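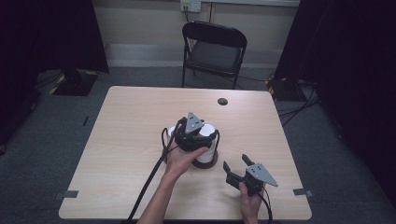 FOR IMMEDIATE RELEASE
9 June 2022

Radine Opens Its Restrepo Street Workrooms With 158 New Tables

Radine, the maker of tables and benches for schools, libraries and shared workplaces, has finished furnishing the Restrepo Street Workrooms, and we could not be happier to see people sitting down in them. The three-floor building opens to members this month with 158 tables from our new Usano line, all of them built and finished at our Peson shop.

The Usano is a plain rectangular table, 60 inches long, with a laminate top in a pale, light-brown wood grain. It has a small round dark grommet set in toward the far edge, so a lamp or charger cord can drop through the top and stay out of the way. It comes with no drawers and no shelf, and the whole surface is there to be used.

We spent a long time on that surface! The Usano started as a request from the people who run Restrepo Street. Their old tables were a mix of hand-me-downs in four heights, a few with dark tops that made small parts and pencil lines hard to see. They asked for something light in color that would look at home against the beige walls of the building, take a wipe-down at the end of the day, and give a person enough room to spread both elbows and still have space for the work in front of them.

Members tried early tables in one second-floor room through the winter and spring, and between them they logged 1,303 hours. They left notes on a clipboard by the door, and we read every one. Several asked for a softer front edge where the forearms rest, so we rounded it. Others asked for the grommet to move back, away from the hands, and on the final table it sits well clear of the front. One note just said "please stop the wobble," and the feet now adjust by hand without a wrench. We kept that note and it is pinned up in the shop.

The grain pattern was also settled at Restrepo Street. Samples in five shades sat by the front desk for two weeks, and 402 people marked a favorite. The lightest two were nearly tied, and the winner was the warmer of the pair. We like it a great deal. It brightens the ground-floor rooms, where the windows face a side street, and it is easy on the eyes over a long afternoon.

The Workrooms are set up for all kinds of tabletop work: model building, repairs, sewing, drawing, testing, group projects and classes. Tables on the first and second floors can be moved and pushed together end to end. On the third floor they stand along the walls, one to a bay, for members who want to leave a project set up between visits. Bays can be reserved by the week at the front desk.

Looking after the Usano is simple. A damp cloth and a little dish soap will take care of most marks. Please use a cutting mat for knives and a heat pad for soldering irons and glue guns; both can be borrowed from the cabinet on each floor. If a foot or a grommet gets damaged, the shop in Peson will send a replacement at no charge for the first ten years.

Two smaller rooms on the first floor are still being painted and will open later in June with the same tables. Chairs for those rooms are already in the building.

The Usano is also available to order for other schools, libraries and workplaces. It ships flat with the legs packed separately, and two people can put one together in less than half an hour. Tops can be ordered in the Restrepo Street shade or in any of the other four from the sample set. Anyone who would like to try a table first is welcome at the Peson showroom, where several are set up at different heights.

About Radine
Radine designs and builds tables, benches and storage for places where people work side by side. The company's shop and showroom are in Peson.

Press contact: Radine Communications Office, Peson

###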